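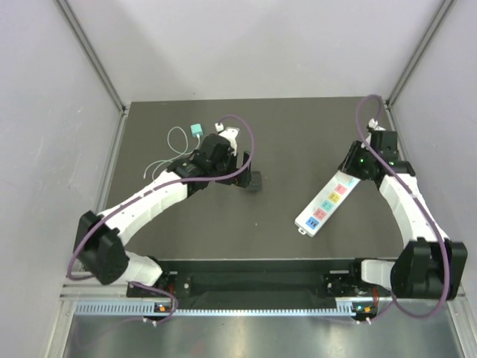 Section 4. Recording Your First Examples

Now comes the fun part! You have the Gremik station bolted together, the arms are calibrated, and the software is talking to both sides, so it's time to start teaching. Everything the learning system will ever know about your task comes from the recordings you make in this section, and a careful afternoon here pays you back for weeks. We use the charging task all the way through, with a long power strip lying diagonally on the table, a small teal charger block with its pale cable in loops, and the two arms coming in from either side. It's a wonderful starter task. It needs both hands, the parts are easy to find in any office drawer, and a cable never lies the same way twice, which gives the model plenty to chew on.

If you would like to start with something stiffer and simpler, the block-sorting task in Section 7 uses the same steps. Come back for the cable afterward. You'll enjoy it!

4.1 Words used in this section

Episode: one complete recording, from arms at rest to arms at rest.
Session: a run of episodes made with the same task, the same operator, and the same table height.
Layout: where the objects are placed before an episode starts.
Reset: putting the objects into a new layout between episodes.
Leaders: the two hand-held arms you move.
Followers: the two arms inside the station that copy you.

4.2 Before you switch on

1. Wipe the work surface with a dry cloth. Crumbs and bits of tape show up in the recordings, and the model can learn to look at them.

2. Check that any power strip used as a task object is not connected to the wall. Its own cord should be removed or capped by a qualified person before it goes anywhere near the station.

CAUTION: Never use a live power strip or a live charger as a task object. The gripper fingers can reach into outlet openings. Everything on the table must be unpowered, every time, including for "just one quick test."

3. Follow each arm cable with your eye from the wrist back to the base. It should form a wide, relaxed curve over the wrist and come down past the elbow without a sharp bend. Leave the slack in it. The arm needs that slack at full reach, and pulling it tight for the sake of neatness is the most common cause of a dropped connection.

4. Look under the front beam and check that nothing has fallen onto the toothed rack. A lost screw is easy to pick out with tweezers now and much harder to deal with once a base has rolled over it.

5. Clear your own side too. You need room for both elbows. Sit down, take the leaders, and make a few big circles in the air before you begin.

4.3 Starting a session

1. Switch on the station and wait for the green lights at the wrists.

2. Open Plitura on the recording computer and choose New Session.

3. Pick the task from the list, or type a new task name. Keep it short and plain. "Put charger in strip" is great. "Test new final 2" will make you sad in February.

4. Type the instruction sentence. This is stored with every episode and the model reads it, so write what you would say to a helpful person standing at the table: "Pick up the charger block and plug it into the yellow outlet."

5. Enter your operator initials.

6. Press Check Cameras. Plitura opens a window for each view. You should see the whole work surface in the main view and both sets of gripper fingers in the wrist views.

7. Hold the leaders in the rest position and press Link. The followers move slowly to match you. Keep still until the tone sounds.

CAUTION: Keep hands, hair, and sleeves out of the station while the arms are linked. If someone needs to reach in, press Unlink first and wait for the tone.

Note: If one follower matches and the other does not, press Unlink and repeat step 7. If it happens a second time, go to Section 9, Lost Arm.

4.4 Recording an episode

1. Place the objects using the layout card that Plitura shows you. The card gives a zone for each object and a direction for the strip. It does not tell you how to lay the cable, so drop it from a hand's height and leave it where it lands.

2. Step back, sit down, and press the left pedal once to start recording.

3. Pause for a slow breath. The model benefits from seeing the table before anything moves.

4. Bring one gripper to the power strip and hold it steady near the end. Close gently. You want the fingers to rest against the strip firmly enough to stop it sliding.

5. With the other gripper, pick up the charger block by its sides, with the prongs facing away from the fingers. If the cable is in the way, move it first, and take your time over it. Cable clearing is some of the most valuable behavior you can record.

6. Carry the block over to the chosen outlet, line it up, and press down.

7. Open both grippers, lift clear, and go back to rest.

8. Press the left pedal again to stop.

Your first episodes will feel clumsy. Keep them out of the training set by turning on Practice in the session menu, and do as many as you like until your hands settle down. Most people find a rhythm sooner than they expect, and then it gets really absorbing!

4.5 Marking the result

As soon as you stop, Plitura asks for a mark. Choose one:

Good: the task was finished in the way the instruction asks.
Recovered: something slipped or missed, you fixed it, and the task was finished.
Failed: the task was not finished.
Discard: the recording itself is no use, for instance when a camera dropped out or a person walked into view.

Please don't be shy about Recovered. An operator who fumbles the block, regrips, and carries on has just shown the model how to do exactly that. We keep these episodes and train on them. Failed episodes are kept as well, in a separate folder, and they are used for the success detector described in Section 6.

Note: Don't stop and restart every time you bump something. A session made only of flawless runs gives you a model that freezes at its first mistake.

4.6 Resetting between episodes

1. Press Unlink and wait for the tone.

2. Remove the charger block from the strip by hand.

3. Read the next layout card and place the strip and the block.

4. Shake out the cable and drop it again. Sometimes let it cross the strip. Sometimes let it land under where an arm will go.

5. Check that no extra objects were left behind. If the card lists a distractor, such as a small dark box, put it in the zone shown and leave it alone during the episode.

6. Return to your seat, hold the leaders at rest, and press Link.

It's tempting to put everything back where it was. Resist! Variety in the layouts is worth more than speed.

4.7 How many episodes?

For the charging task we suggest 64 episodes before your first training run. That is enough to see the arms head for the right object and make a fair attempt at the outlet, which is a thrilling thing to watch when you taught them yourself. The demonstration model that ships with the station was trained on 742 episodes recorded at our Privodmont workshop, and you can load it from the Orbán folder to compare with your own.

Take a break after every 6 episodes. Tired hands make jerky recordings, and the model will copy the jerks faithfully.

4.8 Closing the session

1. Return both leaders to rest and press Unlink.

2. Press End Session. Plitura checks each episode for missing views and gaps in the arm data.

3. Review any episode with an orange flag. Play it through once at double speed, then keep it or change its mark to Discard.

4. Press Copy to Archive and leave the computer on until the bar is full.

5. Switch off the station. Support each follower by the forearm while the power goes off, using a second person if your reach is short.

CAUTION: The arms lose holding force when the power is cut. An unsupported arm will drop onto the table.

If you plan to carry on tomorrow, leave the cameras exactly as they are and put the lens covers on. Training from a finished session is covered in Section 5.

Section last revised May 15, 2025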